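Workshop notebook - footwear and accessories bench, Derport
Entry for August 16, 2026
Entered by Hina Memon. Copies to Violeta Fuentealba and Arsalan Mengal.

1. Foldable flat, Rasesus last

The second sample pair was received from Eldale and examined at the bench. The outsole is now split at the waist as requested, and the forepart folds back to the heel without lifting the sock lining. The elastic in the topline remains too tight. It left a marked ridge across the instep of the fit model after a short walk along the corridor, and she asked to remove the left shoe first.

Eldale proposes a softer elastic at the same width. I have asked that the colour be matched to the binding before any further pairs are made up.

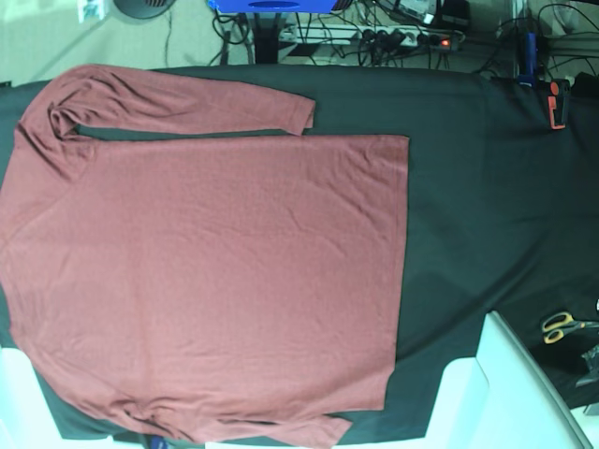 The heel grip was also reviewed. Arsalan prefers the suede patch to the foam pad, on the grounds that the foam pad shifts when the shoe is folded. I agree, subject to the suede not bleeding onto light hosiery. A rub test is to be run on both the tan and the oxblood.

2. Flex and fold record

Pair A, glued waist: 300 folds, adhesive whitening at the medial side, no separation.
Pair B, stitched waist: 300 folds, one broken stitch at the lateral side. Thread to be changed to the heavier bonded type.
Pair C, glued and stitched: withdrawn at 71 folds. The binding had come away at the heel seam and the remaining figures would have had no value.

Roxana Pană has questioned whether the jig folds the shoe more sharply than a customer would. The point is a fair one. The stop has been moved out by one hole and Pair B will be repeated with new thread.

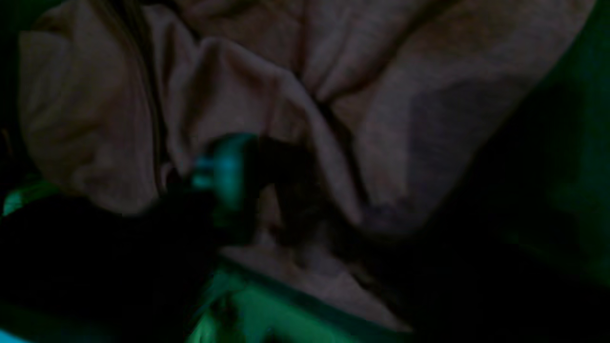
3. Carry pouch

The Urban pouch holds sizes up to 39 comfortably. Size 41 can be closed only by forcing the zipper, and the puller catches the lining at the corner. Ghazala Zaidi will recut the pattern with a deeper gusset - the outer dimensions printed on the swing tag will have to be amended accordingly.

The drawstring version is cheaper and was favoured by the retail side, but it opens in a handbag. Held over until the revised zipper pouch can be compared with it.

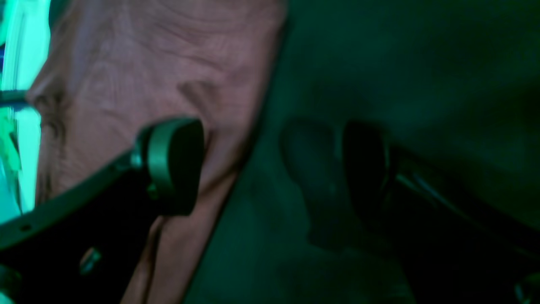

Lining remnants from the spring run may be used for the trial pouches. They are not to be used for anything leaving the building, as the dye lot was never recorded.

4. Outstanding

Elastic samples from Eldale, three widths.
Rub test, tan and oxblood.
Repeat of Pair B on the adjusted jig.
Size labels: the 38 and 39 were transposed on two pairs. Violeta to check the remainder of the carton.
Decision on the November colours is still with Roxana.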